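Print this tip | E-mail this tip

Last updated: March

WORKSHOP TIPS: Reading a robot test before you believe it

Several of you sent me the Ponelel write-up, the one that says a gripper arm learned to open household doors "reliably." Before anybody clears a spot next to the table saw, some tips on reading these things.

Find out where the doors were. Ponelel's were in a computer. The team ran 300 practice openings in simulation and scored the arm on 100 more, also in simulation. My shop door swells every summer and has a hinge I shimmed with a cereal box. I saw no cereal box in the method section.

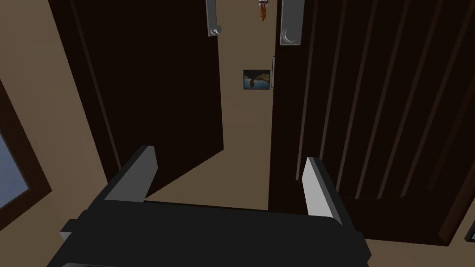
The simulated double doors, partly open, with a lever handle on each.

Ask what counts as open. Feven Zeleke, who hangs doors for a living and reads more of these papers than I do, went looking for the definition and found it in a footnote. A door counted once it had moved a hand's width. Try carrying a sheet of plywood through that.

Look at what the gripper can see. The method works from a view mounted behind the fingers, and the authors say the software can pick out a handle from that view alone. Maybe so. I'd want the score broken down by how much of the handle was showing at the start, and the table doesn't do it.

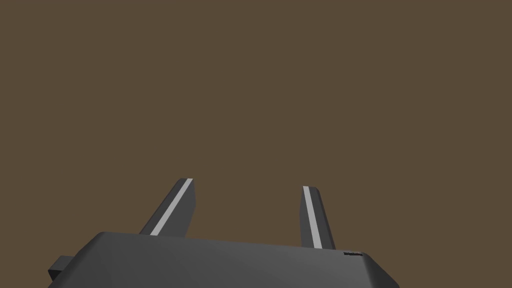
Gripper open, plain brown all the way around it. No handle in sight.

Check what it was compared with. Ponelel beat an older method called Fahy, which was given 251 practice runs against Ponelel's 300. That may not matter much. It's still sloppy, like timing two saws with different blades.

Wait for a second shop to try it. Vidia says it will repeat the test on real doors. I'll read that one with more patience.

If your door sticks today, rub the latch edge with a candle stub and tighten the top hinge first. Long screws, into the stud.

Related tips
- Quieting a lever handle that rattles
- Pudska self-closing hinge: is it worth the money?
- Planing a swollen door without taking it down
- Which sandpaper grit to use before paint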